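Cidby Students Build Packing Data Set With Hand-Held Gripper

The robotics class at Cidby Technical High School has finished the first stage of a project to teach a robot arm to pack and sort household goods. The stage was devoted to recording demonstrations by hand. Students produced 277 usable recordings, which will be used over the winter to train a control program for the school's tabletop arm.

The project is run as an elective and shares its workshop with the after-school robotics club. Most of the people enrolled in the class are also club members. Work on the recordings took place during the last class period of the day and, when the room was free, until 5:30 p.m.

The method is simple in outline. A student holds a gripper fitted with a camera and uses it to carry out a task: pick up an object, move it, release it. The camera records the view from the gripper while software works out how the gripper moved through space. A program trained on enough of these recordings can then be asked to produce similar motions from its own camera view. The arm itself is not needed during recording, so several teams can work while one machine is being repaired or used for something else.

For this class that was the deciding factor. The school has one arm, a Drilberg bench model with a limited reach, and in earlier years teams waited for turns on it. A team could spend a full period in line and get a few minutes of operation. With hand-held recording, the class was split into four teams, each with its own work surface and its own task list.

The grippers were assembled in the school workshop. The fingers and camera mount were printed from files the students drew themselves, and the trigger linkage went through three versions. The first used a cable that stretched after a few sessions. The second used a rigid rod that bound up when the trigger was squeezed off-center. The third has a short rod with a ball joint at each end and has held up so far. Spare rods are kept in a labeled drawer by the door — the ball joints still come loose if they are not tightened at the start of a session.

Petchrat, a parts supplier with a counter in Cidby, sold the class its fasteners and bearings at cost. The wide-angle lenses were bought with club funds.

Each team wrote a task sheet before recording. A sheet gives the objects to be used, the starting layout, the goal, and the conditions under which a recording is thrown out. Tasks included moving soft items into bins, placing small cartons in a row, closing box flaps, and passing an object from the gripper to a person's hand. Layouts had to be changed between recordings. In a trial run early in the term, one team left its bin in the same place throughout, and the trained program learned to move to that spot whether a bin was there or not.

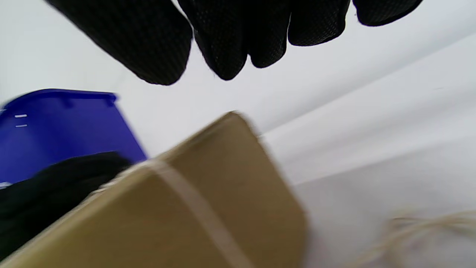
Hand-over tasks took the longest to define. In the first draft of the task sheet, the person working opposite the gripper was told to take the box when ready. Review of the recordings showed that people began pulling at very different moments, some before the gripper had closed fully. The revised sheet calls for the person to take hold, pause, and pull only after the gripper operator has started to open the fingers. The pause makes the motion look stiff, but it gives the software a clear point at which control of the object changes.

Cartons brought their own difficulties. Tape over a seam changes how a box face looks to the camera and how well a printed finger grips it. New cartons stay square when squeezed, while ones that have been used many times give at the corners. The class decided against replacing worn boxes during the recording stage, on the grounds that the trained arm will have to deal with both. Teams were asked to note the state of each carton on the log sheet, and compliance was uneven until the note was moved to the top of the page.

Loose material was handled in a similar way. Task sheets allow twine, packing fiber and cloth to be left on the work surface as long as the object to be picked up can be reached without moving them first. Recordings in which a strand caught in the gripper fingers were set aside in a separate folder. They are not part of the 277, but the class plans to look at them later as a source of failure cases.

Every recording was checked twice, once by the team that made it and once by another team. The first check covers the file itself: whether the video is complete, whether the gripper track is continuous, and whether the start and stop marks are in the right place. The second covers the task. A reviewer reads the sheet, watches the recording at normal speed, and marks it as accepted, rejected or in need of discussion. Discussion cases went on a shared list and were settled at the start of the next class.

The most common cause of rejection was loss of tracking. The software follows fixed visual features in the room to work out where the gripper is. When the camera is close to a plain surface it has little to follow, and the computed path drifts or jumps. Motion blur has the same effect. Teams dealt with this by slowing down the approach to each object and by beginning every recording with a short sweep of the workshop, which gives the software a set of features to return to. Rejections dropped after the sweep was made mandatory.

The second most common cause was an operator who stopped recording too early. The task sheet requires the gripper to be withdrawn after release and held still before the stop button is pressed. Students tended to press it as soon as the object left the fingers. A line was added to the sheet, and later a beep was added to the recording program to mark the end of the hold.

Storage was a smaller matter than expected. Files are copied each afternoon to two drives, one kept in the workshop and one in the school office. Names follow a fixed pattern of team, task and sequence number. An early batch was named by hand and had to be sorted out over several periods, after which the naming was built into the recording program.

Training will be done on a desktop computer in the workshop. The class intends to begin with a single task, moving a carton into a bin, and to add others only after the arm can repeat that one from changed starting positions. A full training run is expected to go overnight. The program will first be tested with the arm's motors limited to low speed and with the emergency stop in the hand of a student who has completed the safety checklist.

One technical question remains open. The hand-held gripper and the one mounted on the arm share the same fingers, but the arm's version sits slightly farther from the camera. The teams have not agreed on whether to correct for this in software or to print a new mount that matches the spacing exactly. A new mount would be the cleaner fix, but it would also bring the camera closer to the wrist joint, where the cable has little room to bend. Test prints of both layouts are on the workshop shelf.

The class has also written a short manual covering assembly, calibration, recording and review. The manual is meant for next year's students and for the robotics club in Flullen, which has asked to use the same gripper design. Cidby will lend Flullen two units once the spare trigger assemblies are finished. The Flullen club plans to record its own tasks with its own objects, and the clubs have agreed to use the same file format so that recordings can be combined. Differences in lighting and work surfaces between the two workshops are expected to be useful in training.

First tests on the arm are scheduled for December, after the safety checklist has been signed by all four teams. The workshop will be open to families from 4 p.m. on the afternoon of the first demonstration. Visitors will be able to try one of the hand-held grippers at a separate table, and recordings made there will not be added to the data set. Students from other classes who want to join the recording teams next term can sign up on the sheet outside the workshop. No programming experience is needed for recording or review, but new members will have to complete the calibration section of the manual before using a gripper.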